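The Second Reel

The festival office in Curnent was above a shoe repair shop, and Puspita Lau had carried the hard drive up the stairs herself. She did not trust the mail with it. The film was 84 minutes long and had taken four years.

"You can upload it, you know," said the man at the desk. His badge said Ismail.

"I tried. It stopped at the same place every time."

He plugged in the drive and they watched the bar move. The film was called Flondora, after the ferry her father had worked on until the company sold it. She had interviewed 34 people who had crossed on it. Most of them talked about the weather. One woman had been born on board, in May, between the car deck and the snack bar, and she was the reason the film got finished.

"Run time?" Ismail asked.

"Eighty-four."

"The form says 91."

"That was the old cut. I took out the mayor."

He changed the number. Then he asked for the name of the production company, and she told him Clerkano, which was her and a bank account. He typed that in too.

The bar got to the end. Ismail opened the file, skipped to the middle and let it play. Her father was on the screen with his hands in his jacket, explaining how to tie up in a crosswind. The sound was a little low. She had meant to fix that.

"Is he coming to the screening?" Ismail said.

"He says he's seen it."

"Has he?"

"No."

Ismail wrote something on a yellow pad and turned it over. He gave her a receipt and a lanyard in a plastic bag and said the theater had 298 seats, and that the first slot on the first day was hard to fill. She said that was fine. She went down past the smell of glue and polish and stood on the sidewalk for a while before she remembered where she had parked. 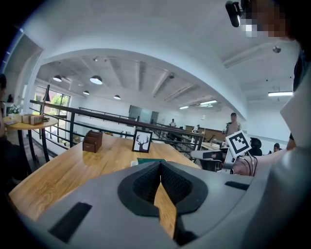
25th August

Her father wore the jacket from the film. He had driven over on his own and paid for his ticket, nine dollars, although she had left one for him at the door under his name.

"They had it in an envelope," he said. "I didn't want to hold up the line."

There was no line. By the time the lights went down the place was a third full, maybe less. Puspita sat in the back row and her father sat near the front, on the aisle, where he used to sit on buses.

Somebody had turned the sound up. When his own voice came out of the speakers he looked over his shoulder at the projection booth, then faced forward again. He did not move much after that. The woman who was born on the ferry got a laugh, a real one - Puspita had forgotten the part about the hot dog buns.

Afterward Ismail came down with a microphone and asked if there were any questions. Her father put his hand up.

"What happened to the mayor?" he said.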